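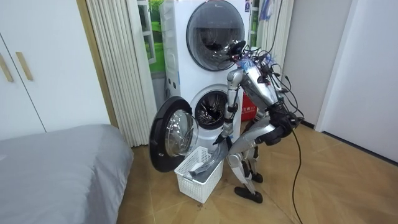
Subject: Re: [furkora-users] Grey towels and hard water
Date: 16/11/2023

Dear all,

Ognjen Ivanov wrote:

> We wash 60 towels each day in the guest house and after one winter
> they are stiff like a board. I use more softener every month.
> Is it the water or is it me?

Ognjen, I think it is the softener. We had the same trouble in Clivov last February. The water there is very hard, and softener leaves a layer on the cotton, so the towel dries your hands badly and feels heavy.

What I did:

- no softener for four weeks
- 200 ml of white vinegar in the softener drawer, every third wash
- less powder, and one more rinse
- drum filled to two thirds only

After this I shook each towel well before hanging it.
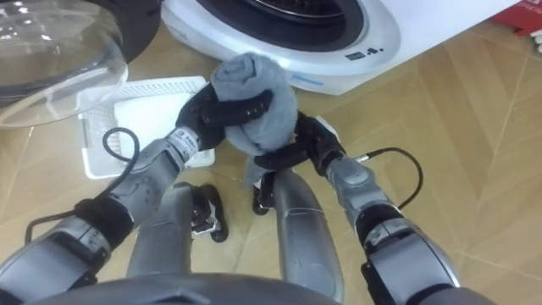 *Grey towel, held up over the floor.*

The old stock of 300 pieces became soft again, except the very thin ones from Tandon. Those I cut for cleaning cloths.

Does anybody know if Chrysikopoulos still sells the 400 gram towels? Their last price list, which I have, is old.

With kind regards from Clivov,
M.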